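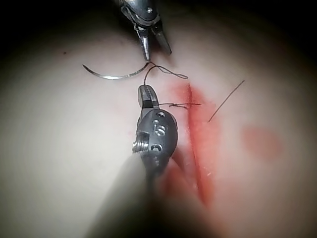

How is a two-arm suturing cell kept accurate? The wrist joints are checked for play before each run, and the jaws and the practice pad are replaced on a fixed schedule.

The Lositex suturing cell is a bench setup at Hosdale in which two robot arms close cuts in synthetic tissue. It was assembled by Kipchumba Waweru from Emura arms and a Maihi controller. Each instrument locks to its arm by a spring latch, and the drive cables are then tensioned by hand.

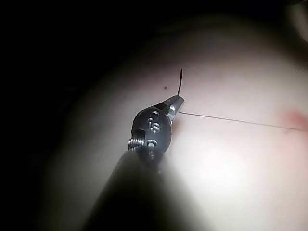

Needle held in the jaws, with the thread running to the right.

Play in the wrist is measured with the shaft clamped. A joint that moves more than 2 degrees under load is taken out and re-cabled. Jaws are inspected every 200 stitches and discarded after 1,000.

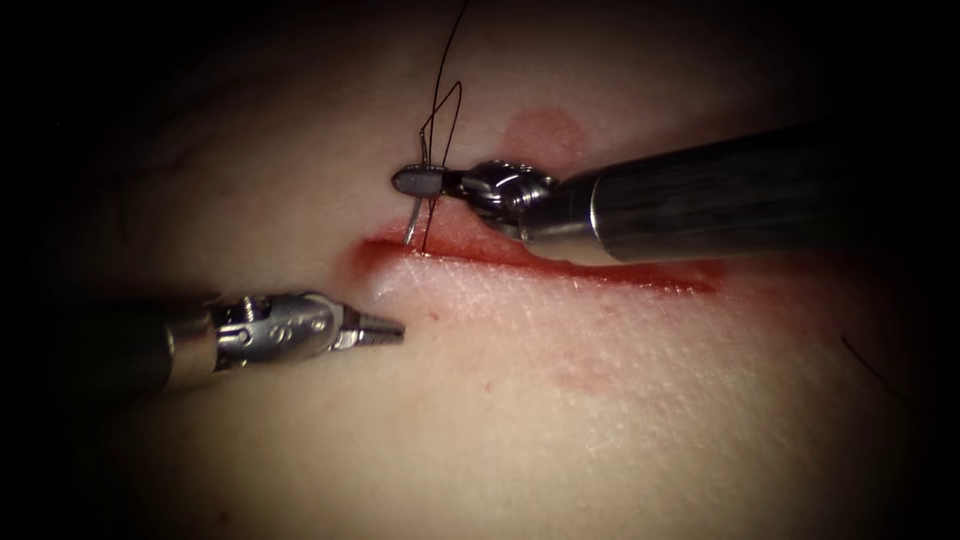
Alignment of the arms is set in software after any instrument change. Both tips are driven to a shared point and the offset is stored. The check is repeated at the cut itself, where the tips have to converge from opposite sides – the needle driver at the left end of the incision, the grasper just below it. An error at this point shows up as a missed handover. 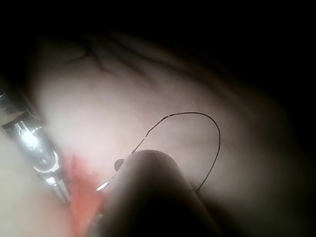 Thread handling accounts for most stoppages. Slack is taken up by a slow pull after each pass, and the pull stops when cable load rises. A tall loop standing over the gripper finger, with the needle point close by, leaves room for a snag – the operator may pause the arm and clear it with forceps. Pads are wiped between runs and the cell is left powered down with the jaws open.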